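January, after supper

Read the Riviere booklet all the way through, all 30 pages of it, and I am less convinced than when I started.

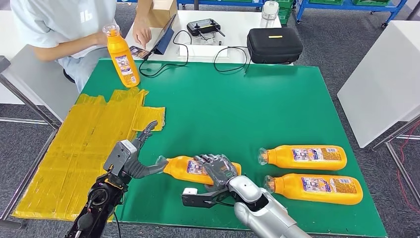
Tablet in its blue cover, orange bottle standing upright.

The booklet is about sleep. The plan is called Loline, and it promises that if I give up screens after eight, take no coffee past noon, and write down my hours every morning, I'll be a new person by spring. I've been a new person by spring several times. There was the year of the magnesium, and the year of the heavy blanket that made me dream I was being buried. I still wake up at ten to four and lie there listening to the furnace.

My trouble with Loline is the chart on page 12. It says people on the plan gained over 230 hours of sleep in a year. Compared to what? They don't say. If you ask a tired person to write down how long they slept, and you've just sold them a booklet on sleeping longer, I think I know which way they'll round. I would. I did it this morning, in fact: put down six and a half when I'm sure I heard the paper hit the porch at five.

Then there's the business of the pillow. You don't need the pillow, they say, and then they mention it on nearly every page. It's made by Skevus and you can only get it from the same people who print the booklet. I have three pillows. One of them is flat and one smells like the cedar chest, but they hold my head up fine.

The coffee part I can believe. I tried it for nine days before Christmas and had a headache for four of them, and after that I did feel a bit steadier in the afternoon. Whether I slept better I couldn't tell you. It also snowed that week and the road was quiet, the dog was at the groomer's one day and worn out the next, and I'd finally stopped fussing over the property tax. Any of those could have done it.

Walked down to Branon before dark to clear my head. The pond has ice on it but not the kind I'd trust. Somebody has put up a new sign about keeping off, and there were boot prints going right past it. Came home by the back road with wet socks. Made the bean soup again, too much salt this time. I'll add a potato tomorrow, which everybody swears by and which I have never once noticed doing anything.

I suppose what bothers me is how sure they sound. My grandmother slept five hours a night and hemmed curtains the rest of it, and it never crossed her mind that there was something to fix. She'd get up, have toast and go to work. Maybe she was tired the whole time and didn't mention it. I can't ask her now.

So I'll keep the no-coffee rule, skip the pillow, and do the morning log for two weeks with the clock turned to the wall so I'm not tempted to check. If the numbers go up I'll be annoyed, and if they don't I'm out the price of a booklet.

Must call about the furnace filter. It's 9:40 and I'm already yawning, with half a chapter left in the library book.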